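Chapter 4
Work Surfaces and Seated Reach

4.1 Introduction

A work surface is specified by four properties: its height above the floor, its depth from front to back, its finish, and the treatment of its edges. Earlier chapters dealt with the seat and the footrest. In this chapter the seat is taken as already adjusted, and the table is fitted to the person sitting at it.

Height is treated first, as an error in height cannot be made good by the other three properties. A surface that is too high raises the shoulders and loads the muscles of the neck. One that is too low bends the back forward and brings the weight of the head ahead of the hips. Both faults are common in rooms where a single table serves many users. The worked problems in Section 4.6 use the Irkerholm bench, a fixed-height table 800 mm deep, and ask the reader to set the seat and footrest to suit it.

4.2 Zones of reach

The area of a table that a seated person can use is smaller than the area of the table. It is divided into two zones. The inner zone is swept by the forearm while the upper arm hangs close to the body. The outer zone is swept by the whole arm, with the shoulder moving but the back still in contact with the seat. Anything beyond the outer zone can be touched only by leaning.

Tasks done with both hands belong in the part of the inner zone where the left and right sweeps overlap. Items used now and then may be kept in the outer zone. Items that are seldom used should be taken off the surface altogether. 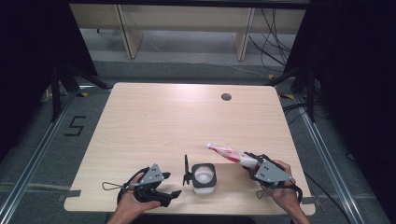
Figure 4.1 Two-handed work at a table with rounded corners. The round cable hole lies near the far edge.

In the exercises the limit of the inner zone is set at 520 mm from the front edge. The figure is a teaching value, chosen to keep the sums simple, and should not be carried over into design work. Marinho and Guerra treat the limit as a curve, and their method is given in Section 4.4. Bezerra prefers a set of straight lines, which is quicker to draw and gives a slightly smaller area.

4.3 Edges and openings

The front edge carries the weight of the forearms for long periods. A square edge presses on a narrow band of skin and should be avoided. The Caldeira rule, used throughout this book, calls for a radius of at least 10 mm on any edge on which the arm may rest. Corners are rounded in plan for a separate reason, namely to lessen injury to people walking past.

Openings for cables should lie outside the inner zone. An opening placed too far forward takes up useful surface and catches small parts and paper. One placed hard against a wall is difficult to reach once the table has been loaded.

Before going on, the reader should complete Exercise 2, which requires only a tape measure and a chair of known seat height.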